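Villonen open house: handheld gripper stations, notes and questions

Forum > Manipulation > Site visits and demos

mcabral_ctl
Went to the Villonen open house in December. Posting notes while I still have them. Most of the floor was the usual palletizing cells behind glass. The part worth the drive was the back room, where they let visitors watch the handheld gripper stations, the ones where an operator holds a gripper in each hand and does the task directly.

Points I wrote down:
- Each gripper has a printed marker plate and a cable running back past the operator's wrist.
- Tasks are short. Small grocery items, baskets, bags.
- The guide gave a figure of 2000 accepted episodes for the bag task before they train anything on it. He would not say how many get rejected.
- Policy rollouts were shown on a separate arm from Nistor. I saw 39 attempts listed on the board and no success column.

Does anyone here run something similar? I am mainly interested in how pose tracking behaves when the plate turns away from the camera.

ploderen_fan
Was this the same demo they gave at Ploderen in the spring? That one used a rigid tote and wooden blocks. If they have moved on to bags, that is a real change.

mcabral_ctl
Different. No blocks this time. Thin shopping bags, the kind you get at a corner store.

khai.lo
We run 2 stations of this type. Tracking loss on plate rotation is real, but you can bridge short gaps with the IMU if your time sync is good. Ours was off by around 881 microseconds for months and it showed up as a small kick every time the plate came back into view. Check sync before you blame the markers.

The bag is the harder problem. The item is easy to localize. The bag has no stable state you can write down, and the opening may not be visible at all when it lies flat.

wvaldebenito
I will disagree with the enthusiasm. I was at the same open house in the afternoon group. What they showed was a person doing a task with tongs. The person is good at it. That says very little about the arm. The arm portion ran ten minutes, and the guide talked over most of it.

Also, a tabletop covered in white paper in a dark room is not a store. I asked about lighting variation and was told it was planned.

mcabral_ctl
Fair on the arm portion. I disagree on the paper. You fix the background first, get a baseline, then vary it. Kaduvent did it in that order, and their second data set was usable.

wvaldebenito
Kaduvent also published their rejects. I will take Villonen more seriously when they do.

renata_y
I operated one of these for two days on a contract job. A few practical items for anyone who plans to build one:

1. Cable routing matters more than gripper weight. If the cable pulls on the wrist, operators change their approach angle without noticing.
2. Thin film is slow to pick up with rigid fingers. Pinch a crease. Do not go for a flat area.
3. Decide in advance which hand holds the bag. Mixed handedness in the data gave us trouble later.

On the point above about tongs: yes, it is a person with tongs. The recording of that is the product. Judge it as data.

khai.lo
Agree with 3. On 1, did you route over or under the forearm?

renata_y
Under, with a clip at the elbow. Over the top it caught on the table rail.

mcabral_ctl
Found my picture from the bag station.
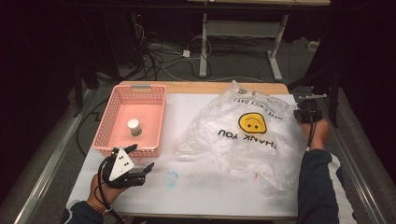
Bag station, back room. Jar in the pink basket, bag on the right, one gripper per hand.

khai.lo
Thanks, useful. Note the marker plate on the left gripper. I would want to know the plate size and the camera distance before saying anything about accuracy.

wvaldebenito
The bag is lying flat and crumpled. How long did opening it take, on average?

mcabral_ctl
I did not time it. Long enough that the guide filled in with other material. I have sent them an email asking for cycle times and the plate dimensions and will post whatever comes back.

Comments (3)

lam_chau: Is the open house yearly? I would like to get our students in.

mcabral_ctl: They said yearly. Registration is by email and the back room has a separate list, so ask for it by name.

ploderen_fan: Still waiting on those cycle times.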